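Filed under: Datasets > Clothing & Laundry

Print this page | E-mail to a friend

# Zornham Belts and Waistbands

Welcome! Zornham is a collection of short recordings about one small household job: belts and the waistbands they go through. I put it together in Tarodville with plenty of help from Odico, and I still find it fun to look through. Belts are wonderful subjects – stiff in one spot, floppy in the next, with a heavy buckle at one end.

## What's in it

- 477 recordings, each with a written caption
- 32 garments, mostly shorts and jeans
- 4 belts, from a stiff dress belt to an old brown one
- some 900 stills in the `stills` folder

Every garment is laid flat before a recording starts. Denim shorts are my favorites by a mile. The loops hold their shape, the seams are easy to follow, and the fading makes each pair simple to recognize.

Denim shorts with the brown belt:

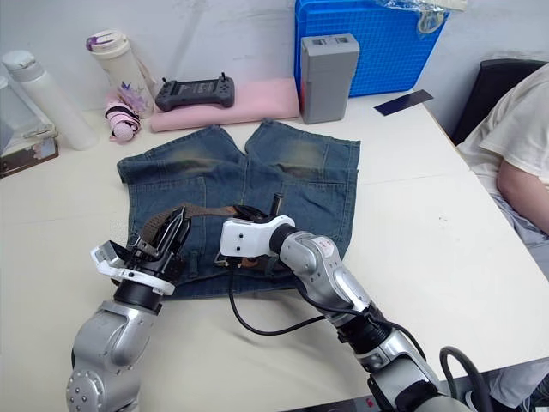
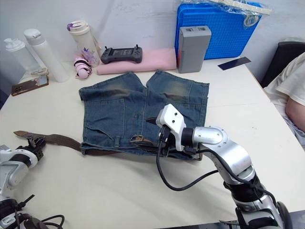 Captions use plain clothing words: waistband, loop, buckle, hem, leg opening. "Tip" always means the end of the belt without the buckle. If a belt has missed a loop, the caption says so, and the recording stays in. Please don't throw those out – they're some of the most interesting ones!

## Folders

`stills/` has the pictures, `captions/` has one text file per recording, and `garments.csv` lists fabric, color and number of loops for every item. Left and right are given from the near side of the table, whichever way the garment faces.

## Known problems

Two pairs of jeans share a garment number in the August batch. Black belts on black denim are hard to make out, and I'd love better captions for them. The Naciri set uses the same words for belt parts, so the two can be mixed freely.

## Contact

Corrections and new captions are very welcome. Send them to Said Chraibi with the recording number in the subject line.

Last updated November 1, 2020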